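Teaching the Skivberg arm to pick up a paper bag by the handle

I've had the Skivberg arm kit on my bench since June, and the question I get most is whether it can handle shopping bags. Short answer, yes, with some patience. Paper bags with twisted handles are a nuisance for any two-finger gripper, because the handle flops wherever it likes and the bag wants to come along for the ride. I've settled on a routine that works pretty well for me, so I'm writing it down before I forget the settings (again).

The kit is $1,225 from Enex, and that gets you the arm, the standard gripper, the wrist camera and a licence for the Skuser software. Waqas Ghumman put me on to it after he'd tried the Amadi arm and got fed up with the calibration. I haven't used the Amadi myself, so I can't tell you who's right there, but calibration on the Skivberg took me one cup of tea.

What you'll need

The arm, clamped down properly. I mean properly – mine crept along the bench the first time because I was lazy with the clamps.
A laptop running Skuser.
A couple of kraft bags with twisted paper handles. Flat tape handles behave differently and I'd leave them for another day.
A table with a plain top in a colour that isn't kraft brown. White is great.

Step 1: Set the gripper force

Open the Gripper tab in Skuser and drag the force slider down to 40. The default is way too high for paper cord. It'll hold, sure, but it flattens the twist, and a flattened handle slips more easily on the next go. If you've got really skinny handles you can come down a bit further, but do it in small nudges and give the handle a gentle tug each time.

While you're in there, set the closing speed to 9. Slow is good! When the fingers snap shut they tend to flick the handle out sideways, and then you're chasing it around the table.

Step 2: Teach the approach with the bag lying down

Everybody wants to start with the bag standing up, me included. Lay it on its side first. You get to practise the pinch without the whole bag toppling over, and you can see a lot more of the handle on the camera feed.

Put the arm in Guide mode, hold it by the forearm and bring it in with the fingers open. You want the tips either side of the cord with the gap lined up along it. Go in low, but leave a whisker of clearance so you're not dragging the tips over the tabletop. Then press Close and save the point. I name mine "pinch" and save a second one a bit higher called "hover", so the arm has somewhere sensible to wait.

Watch out for the second handle. If it's flopped across the first one you'll end up grabbing both, so spread them apart before you start and keep the loop you're not using well out to the side.

Step 3: Check the pinch on the wrist camera

Before you let the arm lift anything, stop and look at the feed. You're after the cord sitting between the very tips, with the fingers closed on it and the other loop lying clear. If the cord is up near the base of the fingers, back off and redo the point. Mine's below, with the spare loop swung out to the left and a second bag standing nearby for the next round.
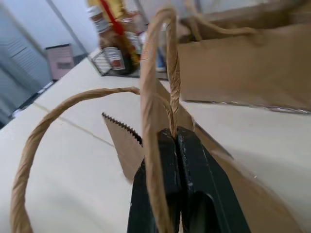 Step 4: Lift and save the routine

Go to the Motion tab and add a straight vertical move from "pinch", with the lift height set to 232 mm. Keep it slow for the first few runs, and keep a hand near the stop button. A bag coming up off its side will swing, so add a short pause at the top before you ask the arm to go anywhere else.

Once you're happy, hit Save Routine and run it again with the bag turned a little. If the arm misses, teach another "pinch" point at the new angle and Skuser will let you choose between them from the drop-down. I've got a few saved now and still add one whenever I buy a different sort of bag.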